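Pre-use check, hand-held grippers, bedroom kit
Comparing the Jurnach fingers with the Takska ones
Checked by: me. Second pair of eyes: Mervin Nguyen

1. Screws on both arms – OK
All tight on the Jurnach. One on the Takska took a quarter turn, so I've put a dab of paint on it and we'll see if it moves again.

2. Finger pads – OK, with a moan
No splits or lifting corners on either set. The Takska pads pick up fluff like nobody's business and I had to wipe them twice before I was happy. Please do this before every session, it takes a minute!

3. Pinch test – OK
Own thumb, gently. Both let go straight away when I released the trigger. Keegan Gauthier wants a proper number for this, so I've asked Boychuk if we can have their force gauge for an afternoon.

4. Opening and closing – PASS / WATCH
The Jurnach did 300 cycles without a click. The Takska got a bit scratchy towards the end of its 300 (Mervin heard it too, so I'm not imagining things).

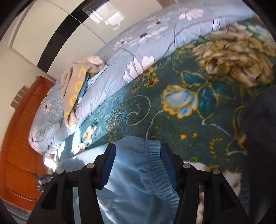
5. Grip on cloth – OK
Thick hems are easy for both. Thin cotton is where I notice the difference, and I'd pick the Jurnach every time – it doesn't need nearly as hard a squeeze, and my wrist was grateful by teatime.

6. Camera mount and lens – OK
No wobble. Lens cleaned with the proper cloth, not a sleeve, Keegan.

7. Leads and trip hazards – ACTION
Anything loose gets coiled up and put on the shelf before we start. I'll bring some Velcro ties.

8. Card space and log – OK
The Kalgate log stands at 2,205 grasps across both sets. Next full strip-down is due after another 900.

Still open: gauge from Boychuk, Takska hinge to be looked at in January, ties from me.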